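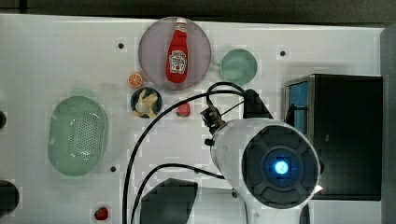
Vista cenital de la mesa, con el plato, la cesta verde y el brazo.

Paso 5. Calibrar la cámara cenital y colocar los objetos

En este punto el brazo ya está atornillado y el controlador responde. Falta que la cámara y el brazo compartan las mismas coordenadas.

1. Enciende el brazo y espera a que la luz central de la muñeca se quede en azul. En mi montaje, cualquier otro color es un fallo de arranque.

2. Lleva la pinza a la posición de reposo y anota el valor del codificador de la base. En el mío salió 1845. Después de cambiar la correa pasó a 1729, así que repite la lectura cada vez que desmontes algo.

3. Abre Trandetti, carga el perfil de la mesa y marca en la imagen los agujeros de tornillo del tablero. Sirven de referencia fija – no uses los objetos para esto.

4. Coloca el plato grande arriba y la cesta a la izquierda. La comida pequeña (la fresa, la rodaja de naranja) va suelta sobre la mesa.

5. Revisa los cables. Tienen que formar un arco amplio, con holgura para el giro completo de la muñeca. Rizwan Samarakoon los sujeta con bridas a la base; yo prefiero velcro.

6. Lanza una prueba a velocidad baja, con la mano cerca del paro de emergencia.

Si la pinza baja desviada, vuelve al punto 3. El archivo de calibración se guarda en la carpeta gromlow.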